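22 September 2024

Comparison of fingertips, second home session. The Nirnach and Marchand fingers were taken to the bedroom for the folding tasks, the bench trials having been closed on Friday. The purpose was to establish which set is to go on the hand-held units before the December collection. Denim was chosen as the first material because the Clamine trials had shown it to be the hardest to hold at a seam.
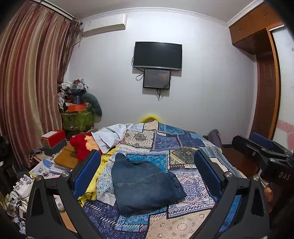 Gestix Manipulation Group – Gripper Evaluation

Work began with the jeans, folded and placed on the quilt. The approach was made with the fingers open and the blue pads facing each other on either side of the fabric. I recorded 8 passes with this arrangement before changing the load. The Nirnach set closes evenly, but the trigger requires more force than I would wish over a long session, and my wrist was tired by the end of the block. Đức Lưu took the second block and reported the same.

The quilt remains a difficult background. Its panels carry so many patterns that the tracker lost position twice during the morning, both times on a fast turn toward the curtain. Slower turns were adopted for the rest of the day – this should be written into the operator sheet.

The jacket followed. It was spread open, and each pass called for a single fold to be taken up near the middle of the garment. Thick seams were avoided at first and then included on purpose. 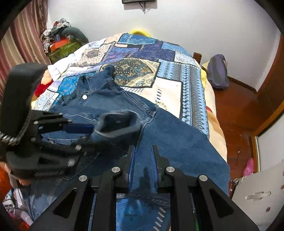
Fingertip in contact with the denim jacket, pinch trial.

The log for the day stands at 2,650 seconds of usable recording, of which 841 were spent on the jacket. Five passes were set aside for review: the fold was taken up correctly in each, but the closing width was not written to the file. The controller firmware is the likely cause. Đức Lưu will compare it with the version on the Marchand unit tomorrow.

My present preference is for the Marchand linkage with the Nirnach pads, if the two can be joined without a new bracket. A request has been sent to the workshop. Towels and the heavier blanket are still to be done, and the spare battery must be charged tonight.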